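Grotent publishes upkeep schedule for its two-arm cell, and says what it does not cover
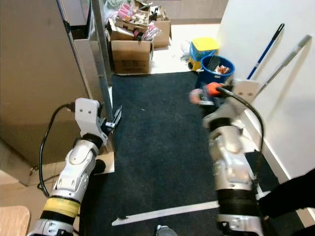 Sikeck, 20th January – Grotent today released the full upkeep schedule for the two-arm cell it runs at its Sikeck site, along with the service log it is based on. The company is making both public after a year of reading supplier claims that cells of this type need "almost no attention." Its own log does not agree.

The cell was installed in June by Driltureck, which quoted 4000 working hours between services. Grotent's first unplanned stop came at 610 hours, when the left wrist began to drift during reaches toward the floor. The cause was a cable loop that had been left too short behind the gripper. Driltureck replaced the cable under warranty and has since changed its fitting notes, though the 4000-hour figure is still in its brochure.

Under the new schedule, staff spend 20 minutes on the cell before each shift. They check the cable run on both arms from gripper to base, test the finger screws with a hand driver and move each joint through its range at low speed. The grippers are then closed on a test block. If either one lets the block slip, the cell stays off until the fingers have been reset. Joint covers come off every 610 hours, a number chosen for no better reason than that it is when the first fault turned up.

Grotent says the schedule has cut unplanned stops, but it will not put a percentage on the change. The log holds 9 entries, too few to prove much, and three of those may have been operator error. The company also has no data on how the joints wear past their first year.

A remote monitoring package from Ragnarsson was tried for part of the autumn and then dropped. It sent plenty of alerts – most of them for normal arm movement – and missed a loose finger screw that was later found by hand. Ragnarsson has offered a revised version. Grotent has asked to see test results before it agrees to another trial.

The schedule and log can be requested in print or as a file from the Grotent site office in Sikeck. Owners of similar cells are invited to send in their own service records, including the bad ones. Grotent does not sell upkeep services and has no plans to start.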